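1st March
By Muireann Carroll

Call for participants: teaching a robot to handle computer parts

Our group at Holon studies how a robot arm can learn to handle memory modules from human demonstrations. We compare two ways of recording them, and we are looking for 23 people to take part. You work with an opened desktop computer and a gray plate with slots for the parts. 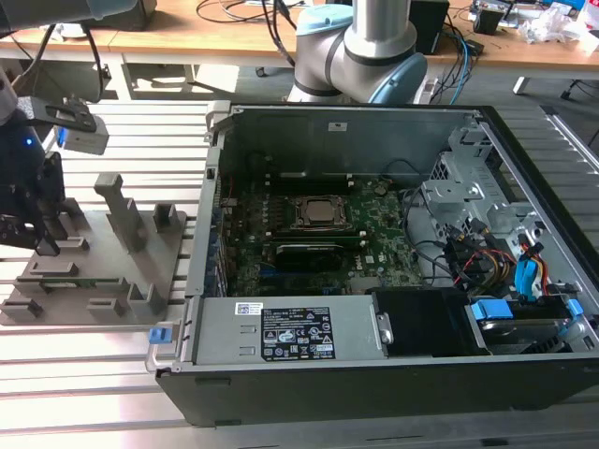
What you will do

You guide the arm by hand in 5 short sessions. We explain everything before the first one. Experience with robots is not necessary, but you should be comfortable with small parts.

In our earlier study, named Mornari, a policy trained on 3,000 demonstrations placed the module correctly in 92 percent of trials. Now we want to learn if fewer demonstrations are enough when the camera is near the fingers and sees the slot from close.
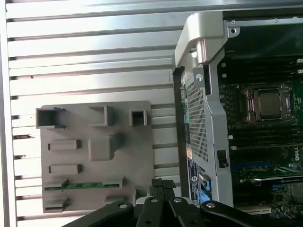

Kevin Conneely took part in Mornari and told us that the first session was tiring for the wrist, but by the third he did not think about the arm anymore.

Sessions are held until June. To apply, please write to Teresa Phelan at Holon and say which hours suit you.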